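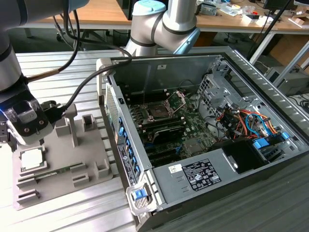 Cleaning Dust Out of a Desktop Computer

Workshop tips, updated 25 Jul 2025

A desktop computer that sits on the floor pulls in more dust than one on a shelf. Carpet makes it worse, and so do pets. The usual signs are a fan that runs at full speed while the machine is idle, warm air from the back, and shutdowns during long jobs.

Plan on 50 minutes for the first cleaning. Later ones go faster.

What you need

Phillips screwdriver, size 2
Soft paintbrush, 1 inch, never used for paint
Canned air or a small electric blower
Lint-free cloth
Isopropyl alcohol, 90 percent or higher
Egg carton or muffin tin for the screws
Flashlight

Before opening the case

Shut down from the menu, switch off the power supply at the back, and pull the plug. Hold the power button in for six seconds to drain what is left in the board. Disconnect everything else and take a photo of the rear ports first if there are more than a few cables.

Work on a hard surface. Outdoors is best if the day is dry. Touch bare metal on the case before touching any part inside, and again each time you come back to the bench.

Side panel and filters

Most side panels are held by two screws at the rear edge. Slide the panel back, then lift. Panels on older Wosmont towers have a hidden latch under the front lip that has to be pressed at the same time.

Foam and mesh filters can be rinsed in lukewarm water with a drop of dish soap. Let them dry overnight. A damp filter put back in front of a fan will send moisture straight over the board.

Fans

Hold the blades still with a finger before using air on them. A fan spun by a blower can run past its rated speed and wear the bearing. Brush each blade front and back, working from the hub outward. Sticky dust (kitchens, smokers' homes) needs a cloth barely wetted with alcohol.

Heat sink

Blow through the fins opposite to the normal direction of airflow, so the mat of dust comes out the way it went in. Short bursts, can upright. A tilted can spits liquid.

Do not remove the heat sink unless you have new thermal paste on hand. Once the seal is broken the old paste has to be cleaned off and replaced.

Power supply

Leave it closed. The parts inside hold a charge long after the plug is out. Blow air through the vent from outside and stop there.

Cables

Loose cables in the path of the intake fan catch dust and slow the air. Tie them along the case wall with hook-and-loop strips. Zip ties work but have to be cut at the next cleaning -- usually with a blade close to something that matters. The Grulstead strips, part no. 1491, are thin enough to pass behind the board tray. Any similar strip will do.

Closing up

Check that no connector was pulled loose. Memory and graphics card plugs are the common ones. Start the machine with the panel off and look at every fan. If one does not turn, shut down and check its plug and whether a cable is touching the blades.

How often

Once a year on a desk. Twice a year on a carpeted floor. I do mine in April, ahead of the warm weather, and again in the fall.

Reader note

Adjoa Ayaaba writes that a vacuum cleaner with a brush nozzle did the job in her case and asks whether there is any harm in it. A plastic nozzle can build up static close to the board. Use the vacuum for the outside vents and the floor of the case, and keep it away from the board itself.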